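Home | Talks | Film Club | Reviews | About

Saturday Shorts: notes for my talk on "The Dollstead Run"
Afiq Sembiring, June 2018

Hello everyone, thanks for coming in out of the sunshine! I'm going to talk for a bit, then we'll watch the film, then there's tea.

So, The Dollstead Run. It's a cycling film (well, mostly) directed by Walter Echeverri, and I first saw it on a very worn tape with the last ten minutes missing. I loved it anyway. Took me years to find out who wins.

(Slide: poster)

The story is simple enough. Alby Henare plays a postman in a hill village called Zonbridge who does his round on a heavy old bike, up and down the same awful slope, every day but Sunday. A team manager, played by Sofia Konstantinidis, gets stuck behind him in her car and can't believe how fast he's going. She signs him up before he's delivered the letters. From there it's training, falling off, a rival with very good hair, and the big race.

What I like is that the comedy comes out of the riding. There's a bit with a goat and a puncture that I won't spoil. Watch Henare's face when he gets his first proper racing bike and lifts it with one finger! 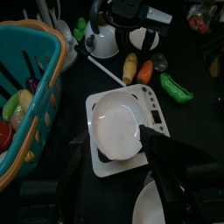
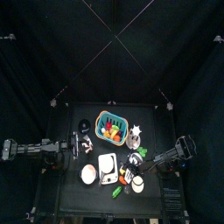
CAST AND CREW

Kyung-tae Ban plays the rival, Faltus, and he more or less walks off with the picture. He had never been on a racing bike before they cast him, and in the early scenes you can tell if you look at his knees. By the final climb he's really going for it. Echeverri kept the takes long, so what you get is two tired men on a hill.

(Pause here. Ask who has ridden up anything steep lately.)

The music is by Tzavaras, all accordion and hand claps. Some people can't stand it. I've had it in my head since March.

Now, the crowd at the finish. They put the word out for extras and 912 turned up, which was far more than they could feed, and you'll see a few of them eating their own sandwiches on camera. Look left of the banner.

It ran for 2 weeks when it came out and then vanished. The print we're showing is the longer cut, with the village dance put back in. I think the dance slows things down, but Henare is lovely in it, so I'm glad to have it.

(Lights down. Check the sound before starting, it was very loud last time.)

Questions after the film, please, and keep your ticket stub for the raffle.

Contact | © Saturday Shorts | Back to top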